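Unit 6: Collecting Demonstrations with a Hand-Held Gripper
Course handout, Malathi Shenoy

Reading before lab: the Stellton notes, sections 2 and 3. Bring your log sheet.

1. What counts as an example

In this course an example (also "episode" or "demo") is one complete attempt at one task by a person holding the gripper. It begins when you press record and ends when you press stop. Each episode has the video from the gripper camera, the opening between the fingers at every time step, and the estimated path of the gripper through the room. The learner gets nothing else. If you looked over your shoulder to find the cup, the learner does not know that.

2. How many

The class set from last July has 3000 episodes. After checking, 212 were dropped. Most of those had a bad path estimate, and the rest were stopped too early. Each pair of students will add 55 episodes this term. Split them evenly between the two task sheets, Nair and Toltaddale, and give any odd one to Nair.

3. Variety

Change the start position every time. Change the object position every time. Change rooms at least once. A policy trained on one table learns that table. Do not change the task wording, the object set or the gripper settings partway through a sheet.

4. Tracking and the background

The path is estimated from fixed points in the view: corners, edges, furniture, light fittings. Blank walls give few points. A wide lens helps by taking in more of the room, but it bends straight lines, so the calibration file must match the lens. Reflections move when the camera moves and can be picked up as false points. People walking through are handled by the outlier step, up to a limit.
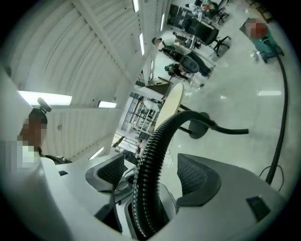 Fig. 6.1. Fisheye view from the gripper in an office. Note the light strips on the ceiling and the bright reflection on the floor at right.

Faces must be blurred before files go to the shared Zendthorpe folder. Run the script, then check by eye.

5. To hand in

Log sheet, episode folder, and one paragraph on which episodes you would drop and why. Exercise 6.2 uses the same folder, so keep a copy.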